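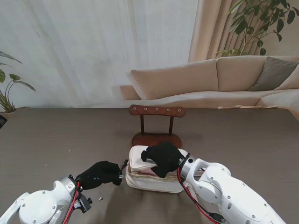

Section 4: Running the bag-and-box demo on an open day

I wrote these steps after our December open day in Erkville, when I had 60 visitors and no notes at all. Please have some notes!

1. Switch on both arms and let them settle for 2 minutes. I use the time to say hello and tell people where to stand.

2. Set out the props - the little chair, the cream bag and the pink box with the flowers on it. The chair goes towards the back, in the middle, within reach of both hands.

3. Check the glove fingers. If one has twisted, turn it straight with the power off.

Caution: keep everyone's hands off the table once the arms are live. Children lean in, and so do their grandads.

4. Load the Flonomside routine and set the speed to 500. It will go up to 585, but people follow it much better when it's slow, and I have time to talk.

5. Start with the bag, then move on to the box. Let one hand do the holding near the chair while the other does the fiddly bit.

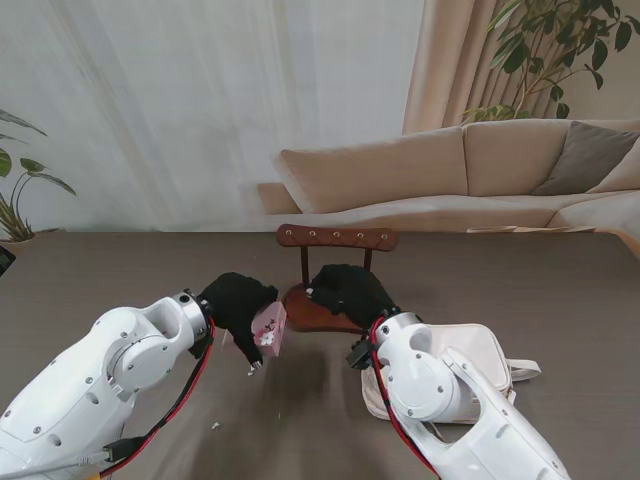 Piret Org would rather the box went first, as her groups at Šimko got restless during the bag and perked up as soon as something small was being carried. I've tried it her way and it does work, so swap the two if you like (you'll need to change the order in the routine as well).

6. If a prop gets dropped, press pause, put it back yourself and carry on from the same step. Don't restart the lot.

Note: leave plenty of time for questions - mine always run over, and they're my favourite part of the day.

7. Park both arms before you switch off.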